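La cellule 2

La cellule 2 de l'atelier Trilier s'était arrêtée à 3 h 12, au cycle 774 de la série. Le journal indiquait un écart de position sur la pince gauche, hors tolérance de 220 microns. Le technicien d'astreinte lut la ligne, acquitta le défaut et le vit revenir au premier mouvement.

Il coupa la puissance, consigna l'armoire et desserra la bride. Le faisceau ne présentait pas de pincement. Il contrôla les doigts à la cale, puis le couple des vis de fixation. L'une d'elles avait pris un quart de tour. Il la déposa, nettoya le filet, remit du frein-filet Brustex et resserra en croix.
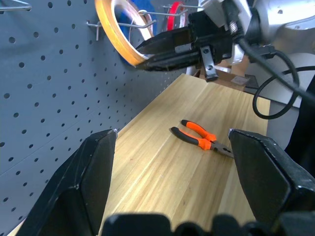

Restait la reprise d'origine. La procédure Maksymiv prévoyait de présenter un outil à main entre les doigts, à vitesse réduite, et de relever l'écart à la fermeture. Première passe : 90 microns. Deuxième passe : 40. Il nota les deux valeurs dans le carnet de la cellule, sous une ligne d'octobre rédigée d'une autre écriture : « Même vis. Même heure. »

Il remonta les pages. Le défaut figurait quatre fois, toujours sur la pince gauche, toujours avec un quart de tour. Aucune intervention n'était signée.

Il traça au feutre un repère sur la tête de vis et sur le support, en prolongement l'un de l'autre. Puis il inscrivit la date, dim. 26 mai, signa, et relança la cellule en automatique. Le compteur passa à 775.

À 5 h 40, il revint avec une lampe. La machine tournait sans défaut. Les deux traits n'étaient plus alignés.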